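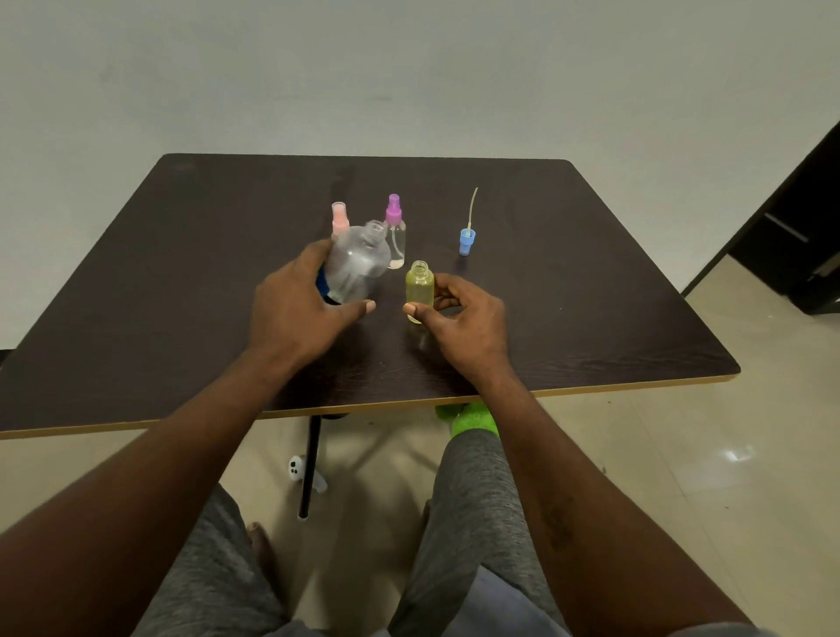 Attachment 1: large bottle and small bottle in hand, loose spray pump at right

Ticket 162 - Clustden capture queue
Opened 02/04/2021 by Abimbola Bassey
Status: reopened

Bottle refill set still scores badly after the retrain. Prarnomgate say the fix is another 2,000 clips. We gave them 2,000 last time and the pouring step barely moved, so I'd like to see a reason first.

Checked so far:
- Head view and hand positions line up with the log.
- Labels: clear bottles get merged into one object when one is in front of another. Found this in 300 clips and stopped looking.
- Detached pump tagged as "bottle" in the same clips.

Reply from Ogundipe: "More variety should sort it."

Maybe - but variety won't mend a wrong label. Please relabel the 300, retrain on those alone and post both scores. No new recording until then.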